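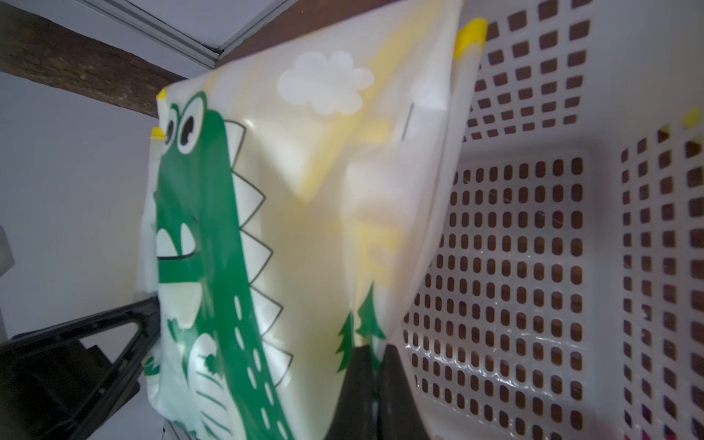 Ernero wrote that the single rider line at Deswood is open only after 11, so do not plan your morning with it.

Single rider line and boat ride at Deswood, is it worth it with two kids?

Asked 2021-08-02

Hello to all. We go to Deswood park in November, two adults and two children, the younger is 7 years old. I have read the park website three times and still I do not understand some things.

First, the mine coaster. The website says "single rider line available" but it does not say from which age a child can ride alone. Is it by age or by height? My daughter will be very angry if her brother can go and she can not.

Second, the Hindia river boats. Last time we came the boats were closed for maintenance the whole day and no sign told us this at the entrance. Do they close them every year in November? We would like to do them first, before the line becomes long.

Third, is it possible to leave the park for lunch and come back with the same ticket? The hotel is 19 minutes by foot.

Thank you in advance, and sorry for my English.

3 answers

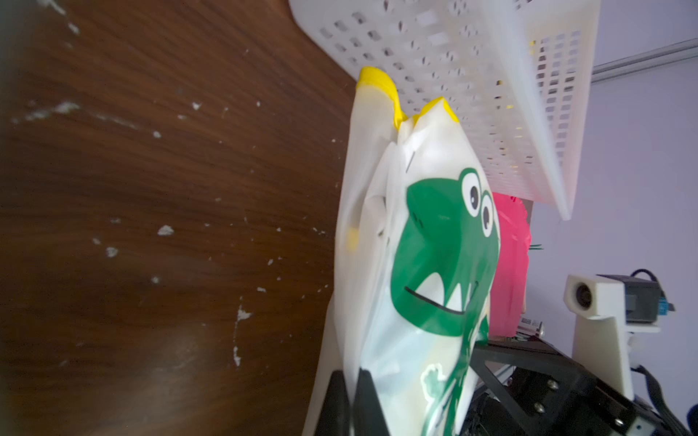 Olszewski replied that the boats normally run in November, but they start one hour later than the other rides, so going there first makes no sense. Take the mine coaster at opening, then walk to the boats. The line for the boats has a roof, but the last part goes outside along the water and it is cold there. Put gloves on the children. For lunch, you must get a stamp on your hand at the exit gate on the left side. Without the stamp they do not let you in again, even if you show the ticket.

Answer 2
For the coaster it is by height and also by age. The measure stick is at the entrance of the line. In the single rider line a child must be 10 or older, this was so when we were there in spring. So your smaller one can ride only in the normal line, together with an adult. We waited 40 minutes in it and it was OK, there are old mining tools to look at on the walls and a small screen with a film. The film is short and you will see it many times.

Answer 3
boats are boring, go to the swings

Comment from the asker
Thank you for the answers! I did not know about the stamp. We will do the coaster all together in the normal line, then nobody is sad. If somebody knows whether the boats take a baby stroller on board, please write, my sister maybe comes with us also.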